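Packing for Jarkolel, again

July 7, 2025

Quick one tonight, the washing's still on the line and I've got to be up before the birds.

So. The Jarkolel track. Three nights, first time since December, and this time with Mum's old friend Remedios Cifuentes, who is fitter than me and doesn't let me forget it. A few people asked what I'm taking after the last post (the soggy one). Short answer – less. Long answer follows, sorry.

Food first. I overpacked badly last time. Carried out a whole bag of couscous and most of a salami. This time it's oats, flat bread, hard cheese, peanut butter, dried peas and mash. No tins. Remedios wants tinned sardines, and she can carry them.

Stove is the Paltix, same as ever. Lights in wind if you swear at it. Tent is borrowed from my brother, a Garrido two person, colour of old mustard. Put it up in the yard on the weekend and one pole is slightly bent. Should be fine. Probly fine. 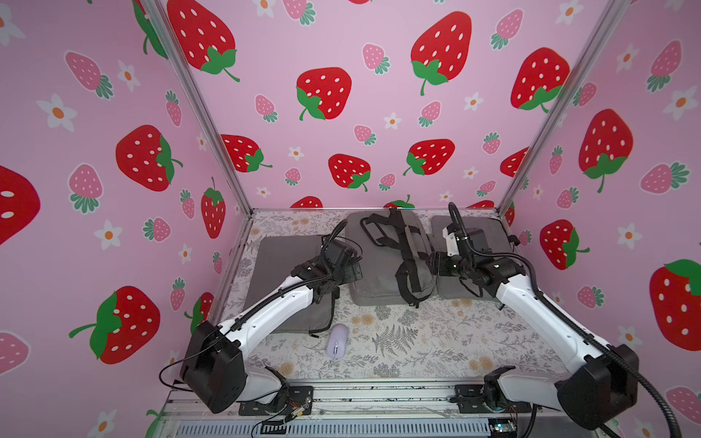
Grey backpack, strawberries and daisies.

Anyway, bags. I used to be a big-bag person. Had a huge one, filled it because it was there, then moaned for the entire walk. Now I pack everything on the floor first, go make a cup of tea, come back and take things out. Out went the second jumper. Out went the hardback. The camp chair went back in twice and is now out for good, I think.

Weighed the lot on the bathroom scales, didn't like the number, took out the spare thongs. Put them back in. You need something for the creek crossings and wet boots are misery.

Cost so far, for those who always ask: $87 on food and gas, $40 for the bus. Would've been less if I hadn't panic bought muesli bars at the servo.

Oh and blisters. Somebody commented that I should try Trolon tape. Have got some. Will report back. My heels have ended more walks than weather ever did, so hopes are high.
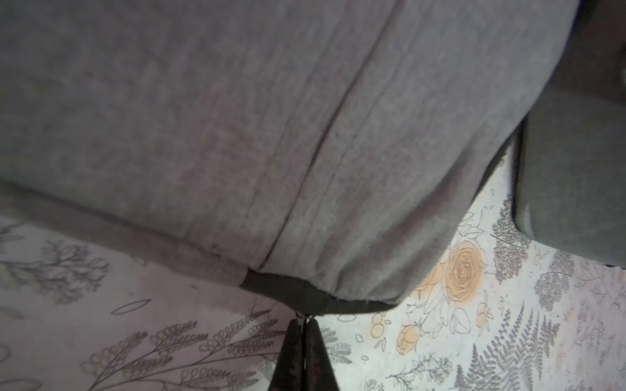
3 min read

Right, the route. Day one is the easy one, along the river to the first hut, flat nearly all the way and a bit boring until the bridge. Day two is the climb. I was dreading it last time and then it rained so hard I couldn't see the hill, which sort of helped. Day three along the tops, and out the next morning by the old logging road. Remedios reckons we could skip the last night and walk straight through. I reckon no. There's a swimming hole by that camp, and I don't care how cold it is.

No reception past the car park, so no updates. Comments will sit there till I'm back, be patient.

Still to do – find the headtorch, find the batterys, ring my brother about the pole, bring in that washing before it gets damp again. Bus is stupidly early. Going to bed.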